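Repair shop for old kitchen machines reopens with a parts library

A small workshop that fixes household appliances most stores would tell you to throw away reopened its doors on 24 July 2020, with a new service: a lending and swap library for gears and other small parts.

The shop, called Nelia, is in the old dairy building at the end of the Dandau industrial park. It closed to walk-in customers in March and spent the months since then taking repairs by mail. During that time the parts that had been kept in coffee cans and shoe boxes were cleaned, measured and put into labeled drawers.

There are now 1,077 parts in the catalog. Most are gears, from mixers, meat grinders, sewing machines and hand-cranked pasta makers. The rest are belts, couplings, feet, knobs and springs.

"People come in with a mixer that runs but doesn't turn the bowl," said Ambros Holzer, who owns the shop. "The motor is fine. It's one gear with three teeth gone, and the company that made it stopped selling that gear years ago."

Holzer opened Nelia after a long stretch in the service department at Cikton, a regional appliance dealer. When the dealer shut its repair counter, he bought the leftover stock, including several crates of gears with no paperwork. Sorting those crates took up most of the spring.

Each gear was cleaned with dish soap and a soft brush, left to dry overnight and checked for worn teeth. The outside diameter and the bore were measured with calipers, the teeth were counted, and the numbers were written on a tag. Gears with cracks at the hub were thrown out, along with a bucket of nylon ones that had gone brittle. Holzer said the brittle ones were mostly from the bottom of the crates.

The library works in one of two ways. A customer who knows what is needed can buy a part outright, and most small gears cost $2. A customer who is unsure can borrow up to three candidates for a week against a deposit, try them in the machine and bring back the ones that don't fit. Parts must come back clean. Grease on the teeth costs the customer part of the deposit.

The shop also takes parts in trade. A dead mixer is worth store credit if its gearbox is intact, though Holzer asks people to call first. He has more mixer bowls than he can store and will not take any more of them.

Where a part can't be matched from the drawers, Nelia sends the broken one to Tamura, a machine shop two doors down, to have a copy cut. That takes longer and costs a good deal more. Customers get a price before any work starts.

The repair side of the business continues as before, although the waiting room has been turned into storage and machines are now dropped off at the side door. Repairs are booked by phone. The wait for a mixer is 24 days, and sewing machines are taking longer than that.

Holzer wants to have 2,000 parts listed by next spring. The crates from the dealer are nearly finished, and he is now buying from estate sales and closed repair counters in the area. Dishwasher parts are not on the list — there are too many models, he said, and most of them leak somewhere else by the time the pump gear goes.

Size is the usual sticking point at the counter. Two black gears side by side may look like the same part at different scales, but the spacing of the teeth also has to match the gear they run against, and so does the hole in the center. The shop asks customers to bring the mating gear along with the broken one, or the whole gearbox if it comes out easily.
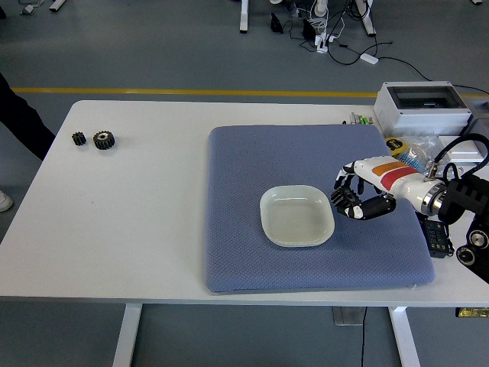
How can a customer identify a gear when the teeth are badly broken?

Count the gaps around the rim, including the places where a tooth is missing, and measure straight across the widest part that is still whole. With those two numbers and the size of the center hole, the shop can usually find a match in the drawers.

Borrowed parts should be turned by hand for several full turns before the machine is plugged in. If the movement catches at the same point each time, the gear is probably the wrong one and should come back to the shop.

Old grease should be wiped out of the gearbox before a new part goes in, Holzer said, as it often holds chips from the broken teeth. The shop sells food-safe grease in small tubs at the counter.

Nelia's side door is open weekday mornings. The parts catalog is kept on paper at the counter, and a copy can be mailed on request for the cost of the stamps.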